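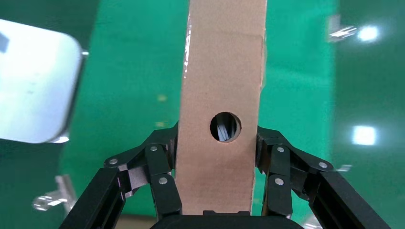 4. Setting up the grasp checker

The grasp checker in Orelex reads the wrist camera and reports one of three states: OPEN, CLOSED or HELD. Treat HELD as a guess. It is a score with a threshold on it, and the default threshold was tuned on hard, boxy parts.

4.1 Before you start

Finish the camera calibration in Section 3. If you skipped it, the checker will still run and will still give you confident scores. They mean nothing.

4.2 Steps

1. Open the gripper all the way and clear the space between the fingers.

2. In the Tooling tab, choose Set Open Reference. Check that both finger pads are inside the view.

3. Place a test part on the work surface and save a second reference with the fingers still open.
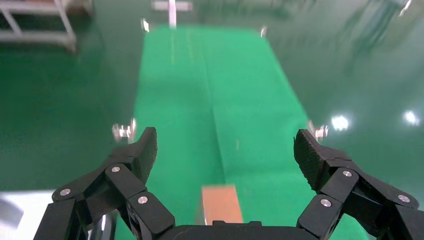

Figure 4-2. Fingers open, wooden block on the green mat.

4. Run Check State. The result must be OPEN. If you get HELD, the checker is scoring the part and ignoring the fingers. Raise Finger Weight by one step and repeat.

5. Close on the part by hand jog and run Check State again, 7 times, opening the gripper between tries. Write down every score, including the bad ones.

6. Repeat step 5 with a flat or flexible part, such as cardboard. Parts with holes need their own run, as background showing through a hole can pull the score down.

Note: The "Auto" button claims to do steps 4 to 6 for you. It picks the threshold that makes your own test set look best. We leave it off.

Note: Glare on a shiny floor shifts with arm pose. Test in at least 2 poses before you trust a threshold.

CAUTION: Do not use HELD as a safety signal. A part can slip after the check has passed, and the checker will not look again until it is called.

4.3 Log size

The log keeps the last 2,000 checks and then overwrites the oldest without warning. Export it first if you plan to argue with anyone about the results.

Last revised 25 May 2023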